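Comparing two gripper fingertips on a toaster task

These notes cover how we compare fingertips on a small printed arm. You need an arm you can already teleoperate, two sets of tips that fit the same mount, and a toaster that is unplugged and stays unplugged. Ours are the Caron tips, which are hard and narrow, and the Piker tips, which are wider with a soft pad.

1. Set out the bench

Put the toaster on the left and a cutting mat on the right, and leave bare table between them so the wrist has room to turn. Keep everything inside the side walls. Fix the walls before you start, as a knock halfway through a run means starting that run again. Use the grid on the mat to put loose objects back in the same spot each time. We turn the square box to a diagonal, which makes the fingers rotate before they can close on it.
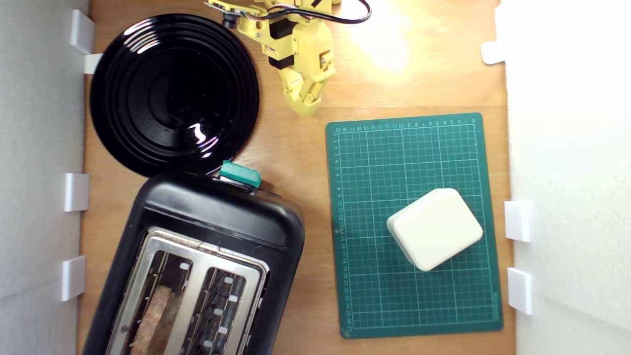 2. Fit the first tips and zero the arm

Tighten the tip screws by hand. Open and close the gripper a few times with nothing in it, then save the closed position in the controller. Do this again every time you change tips. Rónán Breathnach skipped it once on the Caron set and we lost 18 runs.

3. Run the easy pick

Lift the box, hold it for 3 seconds and put it down. Do 60 runs with each set. Write down slips as well as drops. If both sets score the same here, carry on anyway, because the slot is the harder test.

4. Run the slot pick

Choose something light that stands proud of the slot. Go in from above with the fingers either side of it, and pull straight up. Stop if the body of the toaster starts to lift.

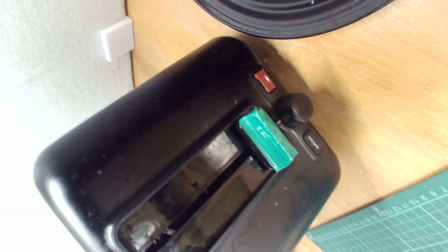
We score the slot pick separately for each set of tips. A clean lift gets two points, a lift after a second try gets one, and anything else gets none. Note where the object was gripped too. With the green block at the end of the slot, the part above the rim is what the fingers have to work with, and wide tips can meet the rim first. Brush crumbs off the top between sets, as soft pads pick them up and lose their hold.

5. Swap and repeat

Change the tips, zero the arm and run both picks in the same order. Have the same person drive. Meenakshi Joshi did all of ours. Keep the two score sheets apart until the end.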